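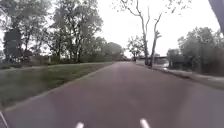
Amuleck Road, with the grass verge and the tree line on the left.

We use cookies to remember your settings and to see which articles are read. Accept all | Manage settings

Amuleck Road

Amuleck Road is a paved road on the edge of Clarnham, known locally for its long straight stretch, its wide grass verge and its trees. It is often described in guidebooks and on town signs as an ancient avenue. The evidence for this is thin. Most of what can be seen along the road today belongs to the last century or so, and several of the better-known stories about it can be traced to a single pamphlet that gives few sources.

Name

The name is usually explained as that of a landowner called Amuleck, who is said to have held fields on both sides of the road. No deed, tax list or church record with such a person in it has been produced. A second explanation, repeated on a former town website, takes the name from an old word for a wet meadow. The website did not say which language the word came from, and later writers have not been able to find it.

Older residents sometimes call it the Avenue. The town's street list has never used that form, and strictly speaking the road may not deserve it, as an avenue in the usual sense has matched trees planted at regular spacing on both sides. The planting on Amuleck Road is mixed and uneven.

Layout

The best-known part of the road is straight and wide, with a smooth gray surface. It has no painted lane markings along the stretch most often photographed. A low concrete curb separates the pavement from a broad strip of lawn, which slopes gently. Behind the grass is a belt of leafy trees, dense in places, with a low dark line of hedge or fence at its foot. A more distant group of trees continues the line along the same side.

The full length is commonly given as 2 miles. This figure appears to include the lane at the far end, which has its own name and is maintained separately. Leaving it out makes the road noticeably shorter, though few published descriptions do.

The absence of lane markings has been credited to a deliberate plan to slow drivers down. The idea that drivers take more care on unmarked roads is popular, and it may have some truth in it, but there is no sign that anyone at Clarnham was thinking of it. Minutes of the works department mention only that repainting was put off after the road was resurfaced, and do not return to the matter. The speed limit is 20 miles per hour, and complaints about speeding are no rarer here than on the marked roads nearby.

History

The claim of 1568

The sign at the town end gives the date 1568, and this is the date found in nearly all popular accounts. It comes from a map on which a line crosses the fields west of Clarnham. The map is real. Whether the line is the road is another question. It bends twice where Amuleck Road is straight, and it reaches the town at a point some distance from the present junction. It could equally be a stream, a parish boundary or a track that has since disappeared.

Ritu Lodhi, whose study of the local field boundaries remains the fullest work on the subject, concluded that the straight section was laid out when the fields were enclosed, much later than the map. Straight roads with generous verges are typical of enclosure, and the boundaries on either side fit the road instead of being cut by it. Lodhi's dating has not been seriously challenged, but the sign has stayed as it was.

The Clarenus story

A more ambitious claim makes the road Roman. According to this account, it was built by an officer named Clarenus, who also gave his name to the town. The story first appears in the pamphlet already mentioned, a short work sold to raise money for a new bandstand, and it seems to rest on two things: the road is straight, and the names Clarenus and Clarnham begin with the same five letters if one of them is spelled badly.

No Roman surface has been found. A trench cut for a water main crossed the road near its midpoint and showed a layer of crushed stone over clay, with fragments of clay pipe and bottle glass in the stone. Supporters of the Roman theory have argued that the trench was too shallow. It was deeper than the known Roman road surfaces in the district. The story is still told to visitors and appears on a tea towel.

Surfacing and curb

The road was a gravel track until motor traffic made the dust a nuisance. It was sealed first with tar and later with asphalt. The concrete curb is sometimes called historic, apparently on the ground that it looks worn. Concrete weathers quickly under road salt, and the curb probably dates from one of the later widenings. Before that the grass simply ran down to the edge of the track, and carts used it as a passing place.

Trees

The trees are the main reason people visit, and also the subject of the least reliable figures. A count of 137 is quoted on the town's leaflet. It was made by a contractor named Mishra for a safety survey, and it covered every woody stem above a certain thickness within reach of the pavement, including hedge plants that had been let go. It was never meant as a count of avenue trees. Mishra's report says so on its first page, in a sentence the leaflet leaves out.

The character of the planting changes along the road. In some places the crowns form a thick dark mass. In others the trees are slight, with airy crowns and thin branches, and open sky shows between them. One tall tree with two pale, slender trunks that fork upward is a favorite of photographers because its fine twigs stand out against a light sky. It is known as the Twins. Local writers have described it as two trees that grew together, as one tree struck by lightning, and as a memorial planting for a pair of brothers. There is no plaque, and the parks office has no file on it. Double trunks are common in trees that were cut or browsed when young, and nothing more unusual need be supposed.

Its sparse look has led to regular reports that the tree is dying. Such reports should be treated with caution. A thin crown can mean disease, poor soil or crowding, and it can also mean a species that carries light foliage or comes into leaf late. Many of the letters on the subject were written in January.

The verge

The verge is wider than most in the area. It is often presented as a survival of the old common, with the implication that its turf has never been disturbed. This is hard to square with the records of drains, cables and at least one widening, each of which meant digging up part of the strip and reseeding it. Roughly half of the verge has been relaid at one time or another. The difference between the olive and the brighter green parts of the lawn has been put forward as proof of buried ditches, but shade, mowing and the angle of the light produce the same effect, and no one has dug to find out.

Claims for the verge as a wildlife site also need care. A list of plants put out by a walking club included several that do not grow on mown grass, and seems to have been copied from a nearby nature reserve. Since the mowing was reduced, more flowers have been reported. So have more observers, and the two have not been separated.

Present use

Amuleck Road carries local traffic and is used by walkers and cyclists. A proposal to close it to through traffic was supported by a petition whose totals were later revised downward. A rival proposal to restore the avenue by planting matched trees on both sides has been discussed on and off. It has been objected that there is no good evidence the matched trees were ever there to be restored. An old postcard cited in favor of the plan shows a tree-lined road, but it carries no place name, and the hill in its background does not correspond to anything at Clarnham.

See also

Enclosure roads
Grass verge
Roadside trees
Place names of doubtful origin

Categories: Roads and streets | Clarnham | Tree-lined roads | Articles with disputed dates

Recently updated

Clarnham bandstand
Clarnham water main
Clarenus (legendary founder)
West Fields enclosure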